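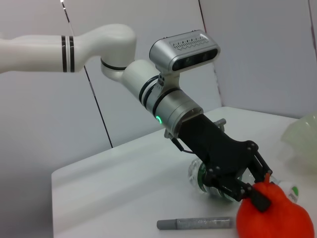 Yareli Barrera wrote in after the last issue to say that she will believe in the household robot on the day one of them clears her kitchen table without being asked, and not a minute before. She has, she adds, two sons and a husband who have yet to meet the same standard, so she is trying to be fair about it.

Home | Latest | Back issues | Workshop | Letters | About

THE LONG WAIT FOR A CLEAR TABLE

7 min read

Yareli has picked the right test. Clearing a table is the chore I would choose if I wanted to embarrass a machine in front of its parents. It needs no strength and very little skill. A child of four can do it, badly. And it has kept some very clever people busy for most of their working lives.

Take the sort of job in question. A pear-shaped thing in orange-red, a bit fuzzy, with a stem. A clear plastic bottle lying on its side. A grey marker pen. Each wants picking up in its own way, and two of them would roll if you looked at them sternly. You or I would sweep the lot up in one go while talking on the phone. The arm does them singly, with two fingers, like somebody removing a spider.

I spent part of September at the Clalto open workshop, where five or six firms had been given a table each and told to show the public how far they had got with chores. The public was me, a school party, and a man who had come in to get out of the rain and stayed for the sandwiches. I went round every stand. I took notes. I was, at one point, asked to stand further back.

Skadurex had the biggest crowd, mostly because it had the biggest sign. Its arm was putting away toys and stationery, and it did so at a speed I can only call thoughtful. It would move over to the thing it wanted, stop, have a small think, shift a finger's width to the left, stop again, and then close its grip. When this went well the school party cheered. When it went badly they cheered more. A soft ball gave it no trouble at all. A pencil gave it a great deal, as the first touch sent it off across the table and the arm carried on politely gripping the place where it had been.

I asked the young man at the stand how many goes it had needed to learn. He said 1,000 for the tidying, counting only the ones they had kept. A person had steered the arm through every one of them by hand. I said that this sounded like a lot of tidying up for somebody who was trying to get out of tidying up. He said people often made that remark.

The Cikard stand was doing the other half of the business, the shop floor half, and I have to admit it was more impressive and far duller. The same part came down the same chute facing the same way, and the arm put it in a tray. It did 403 of them between the doors opening and lunch, and it dropped none that I saw. Nobody cheered. The school party had gone back to watch the pencil.

And there, I think, you have the state of play. If you can promise a machine that the thing it wants will be in the same place every time, it will work all day and never ask about the pension. Factories have been making that promise for decades. They bolt things down. They paint lines on the floor. They build a fence and keep people like me on the far side of it. A kitchen makes no promises whatever. In my own kitchen the scissors have not been found in the same drawer twice running since we moved in.

Phúc Đồng, who runs a small packing firm and wandered round with me for an hour, had a more practical view. He had looked hard at buying an arm for his mixed orders, the ones where a customer wants one soap, two candles and a tea towel. He got a firm called Zhong to bring one in for a trial. It was good on the soap. It was quite good on the candles, once somebody had turned the lights down a bit so that the wrapping didn't glare. The tea towel it treated as an insult. Out of 600 mixed boxes it finished a fair number without help, but a person had to stay beside it the whole time for the rest, and that person could have been packing.

"It wasn't slower than my worst packer," he told me. "It was slower than my worst packer with me standing next to him."

He sent it back, but he has kept the phone number. He reckons the next one will be worth another look, and he isn't a man who spends money for fun.

A few things I had wrong before I went. I had thought the trouble would be the hands. Everybody goes on about hands. But most of the machines I saw had nothing like a hand, just two flat fingers that open and shut, and it is surprising how much of a house can be managed with that. Try it yourself at breakfast with finger and thumb. Toast, fine. Spoon, fine. The lid of the marmalade, less so, and you will want an apron.

I had also thought that seeing would be solved by now. My telephone can tell one tulip from another, so surely a robot can spot a bottle. It can, if the bottle is the sort that wants to be spotted. Clear plastic is a nuisance. The camera tends to look straight through it and take an interest in the table. One of the engineers at Clalto told me she had come to hate water bottles with a passion she had once kept for her sister. Add a shiny spoon and a sunny window and you may as well send the thing home.

What I had not thought about at all was knowing when to stop. A person clearing a table knows that the half-done jigsaw stays, the birthday card stays, and the mug with a cold inch of tea in it is a matter for delicate talks. The machines know nothing of this. Tell one to clear the table and it will, if it can, clear the table. I asked at the Skadurex stand how it would tell a drawing that should be kept from one that should go in the recycling. There was a pause. The young man said that he couldn't always tell either, and that it had caused some bad feeling with his daughter.

So, can they do the chores yet? My answer for Yareli is that they can do bits of some of them, slowly, on a good day, with a grown-up in the room. I would let one put toys in a box. I wouldn't let one near the good glasses. I would not leave one alone with a tea towel. On the shop floor, give it one job and a tidy bench and it will put most of us to shame.

I will say that it is better than last year. Last year the Skadurex arm was showing off with wooden blocks and nothing else, and it needed them set out for it in a row. The pencil is progress, even when it is rolling under the radiator.

Before I left I went back for one more look, and the school party's teacher was at the front with her coat on, trying to get them out to the coach. The arm had the pencil in its fingers at last. She let them stay until it was in the pot, which took a while, and then they all had to go back again for somebody's lunchbox.

Next month: a reader has asked whether it is worth getting a robot mower for a garden with a slope and a tortoise. If you have views on either, send them in by the usual route.

Filed under: Workshop

38 comments | 112 shares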